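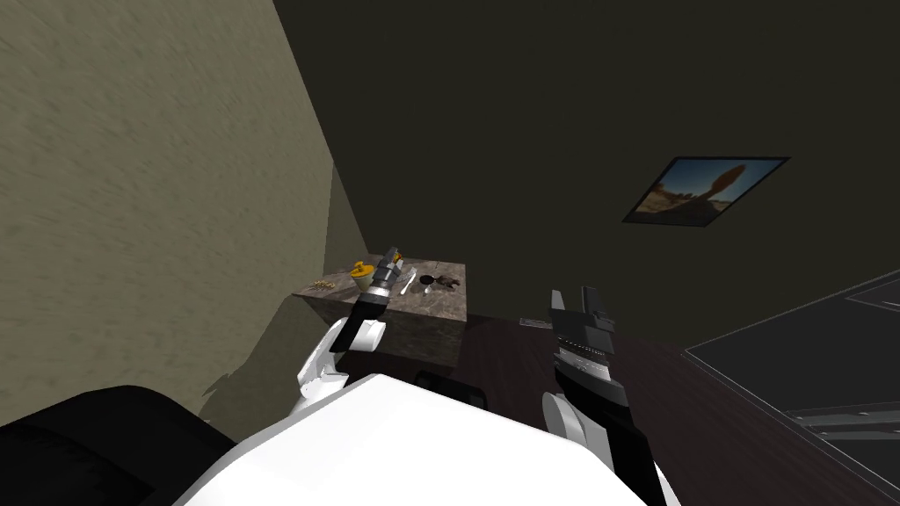
How to Fix a Wobbly Table

Most wobbles come from one of two places: the floor or the joints. Find out which before you buy anything.

What you need

A level, a flashlight, a wrench or screwdriver that fits the table's hardware, wood glue, stick-on felt pads and a sheet of 82 by 82 millimeter cork squares. Tiltholm sells the cork in packs of 4, but any brand will do.

Step 1. Check the floor

Clear the top and turn the table a quarter turn. If the wobble changes or goes away, the floor is uneven. If it stays with the same leg, the table is at fault. Old kitchens are often low near the outside wall.

Step 2. Tighten everything

Lay the table upside down on a blanket. Tighten each bolt a little at a time, going corner to corner. Stop when it is snug - a stripped insert is a much bigger job than a loose bolt.

Step 3. Reglue loose joints

If a leg still moves in its socket, pull it out and scrape off the old glue. Sand the end with 300 grit, just enough to dull it. Brush on new glue, push the leg home and clamp it overnight.

Step 4. Shim the short leg

Stand the table back up. Slide cork under the short leg until the rocking stops, then trim it to the shape of the foot and glue it on. Put felt on the other three if the floor scratches easily, and check the wobble again.

Heavy stone tops should be lifted by two people. Check the bolts again in a month.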